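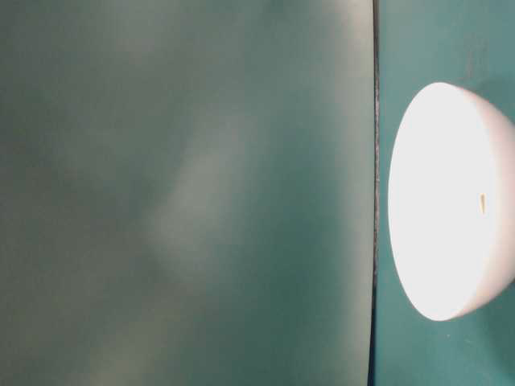
Selon Bernadette Ó Néill, la liste est trop longue et personne ne vérifie vraiment les extincteurs derrière les rayonnages. J'ai gardé sa remarque, et j'ai mis les extincteurs en premier.

Contrôle du local de stockage Duggan, tournée d'avril
Dernière mise à jour : avril

1. Extincteurs : 8 présents, 8 plombés. Conforme. Celui de la porte Hiretti est caché par des cartons, à dégager.
2. Issues de secours : conforme. La barre de la porte nord est dure à pousser.
3. Éclairage de secours : 9 blocs testés, un ne s'allume pas. Non conforme.
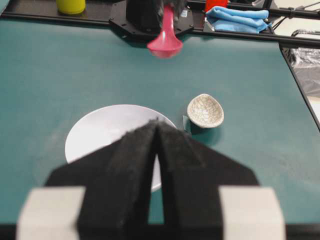
4. Surfaces de travail : conforme avec réserve. Je demande que les plans soient nettoyés chaque soir à 19 heures, avant la fermeture. Un plateau mat, comme le bleu-vert qu'on a ici, se contrôle mieux avec une lampe tenue de côté. Le produit Clelix doit être dilué, merci de lire l'étiquette.
5. Rayonnages : charge maximale de 400 kg par niveau. L'affiche manque dans l'allée du fond, et deux pieds 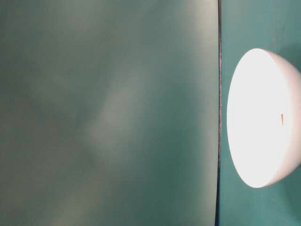
ne sont pas fixés au sol. J'ai prévenu Dima Yammine par écrit. Ne rien ajouter en hauteur avant la réparation.
6. Trousse de secours : incomplète, il manque les compresses.

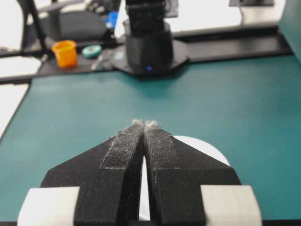 Qui peut lever une réserve ?
Le responsable du local, avec sa signature et l'heure sur la fiche. Une réserve sans signature reste ouverte jusqu'à la tournée suivante.

Contact : bureau sécurité Derkham | Tous droits réservés | Haut de page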